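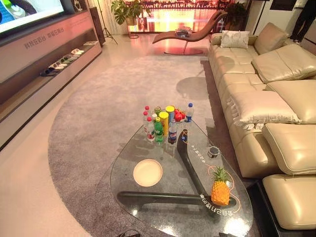
Glass-topped table on the curved black base, with drinks, snack cans and a pineapple set out for a fetch-and-carry session.

Betow Room Practice Pack -- for home robots working around glass furniture

I wrote the first version of this pack after a bad October at Clellbridge, when we had a perfectly good arm and no agreed rules at all about what it could do near a glass table. Everybody had their own idea! So now it's one folder, plain words, and you can read it over a cup of tea.

The big one is glass. Depth sensors often look straight through a clear top and report the rug or the base underneath, so the pack asks you to measure the table height by hand and type it in before the arm comes anywhere near. Then approach from above, slowly (we use 80 mm per second for the last 100 mm), and set things down well in from the edge. Bottles go upright, one at a time, and awkward shapes like a pineapple get their own grip check first.

Next, people. If somebody's standing behind the sofa, they count as being in the room, even if the robot can only see their legs. Keep 900 mm clear round the arm while it's moving, and have a stop button in someone's hand -- a button on the shelf doesn't count. Walk the floor for cables and slippers too, please.

What you get:
Printed rule book, spiral bound
2 wipe-clean room check cards
Blank log sheets for stops and near misses
Height and clearance worksheet

Žofie Doležal at Garside tidied up the wording on the check cards, and they're much better for it. It's good practice guidance and you'll still need your own risk assessment.

Sold through Urnier. Refill log sheets are listed separately.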